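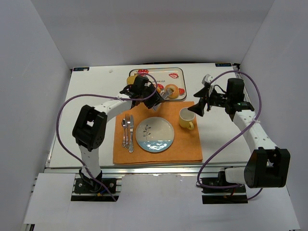
4. The Breakfast Task

Figure 3. The breakfast cell used in the second half of the course, with both arms over a laid place setting and the serving tray behind it.

Home | Course Projects | Papers | Student Work | Contact

By the time our students at Utdale reached the second half of the course, they had spent a good many evenings stacking blocks and were (we can say it fondly now) thoroughly sick of them. When we asked the class what they would like to teach the arms next, breakfast won by a wide margin, and so the task described in this section came from the students themselves. We kept their name for it, Ollari, although the two team members who came up with it never agreed on how it should be pronounced.

4.1 Setup

The cell is the same one described in Section 3, with two arms fixed to the rail along the front of the table and pale grey walls on the left, back and right (Figure 3). The students chose the dishes and the food. An orange cloth placemat holds a plate, a spoon, a fork, a knife and a yellow mug, and a white tray with a strawberry print sits behind it carrying a bagel-shaped roll and a yellow food item. The left arm is responsible for the tray and whatever is on it, and the right arm looks after the mug. We tried for a while to let each team decide which arm did what, and it made for lively meetings, but comparing one team's recordings with another's became very hard, so we settled on this split for everybody.

An episode begins with both arms at rest and the setting laid out by a student. The left arm picks up the roll and places it on the plate, and the right arm moves the mug to a spot called out by the operator. An episode counts as complete when the roll is resting fully on the plate and the mug is standing upright. Teams were welcome to move the plate and tray a little between episodes, and we encouraged them to leave the cloth as it fell, wrinkles and all - a perfectly ironed placemat is not something most of us eat from.

4.2 Collecting the demonstrations

Six teams took part, and together they recorded 182 episodes by teleoperation. Of these we kept 116 after review. Most of the ones we set aside had a pause in the middle while the operator and a teammate talked over what to do next, and a smaller group ended with the mug on its side. The reviewing was done by the students too, each team going through another team's recordings with a short checklist written by Tamer Khoury, our lab instructor. We had expected some grumbling about this and got very little. Several students told us that watching other people hesitate over a plate rim taught them more about their own driving than any of our lectures had, and we have tried to take that in good spirit.

The recordings were sorted and labeled with Boutros, the small logging tool built by last year's class. It has its rough edges, and it lost a full evening of work for one team on 4th May, after which everyone began saving copies to a second drive.

4.3 What the students found hard

The roll gave more trouble than anyone had guessed. Its round shape invites a grip from the side, and the rim of the tray gets in the way of exactly that, so operators gradually learned to come in from higher up and to close the fingers slowly. The mug was easier to hold but harder to approach, and the direction of its handle mattered a great deal. Teams that turned the handle to a new angle every few episodes complained the most during recording and were happiest with their trained policies afterward.

The cloth deserves a word as well. When a gripper came down too low beside the plate it would drag the placemat along, and the cutlery with it. One team, Broltano, wrote a lower height limit into their controller and shared it with the rest of the class, and we have since made it a standard part of the starter code handed out in January.

Comments

marlow_k: We run a similar course with younger students and the mug handle problem is so familiar! Did you try a mug without a handle first?

Tamer Khoury: We did, for a week. The teams asked for the handle back because the task had become too easy for them.

petra in the shop: Would love to see the review checklist if you are able to post it.

jdw: Is the height limit set per arm or shared between both?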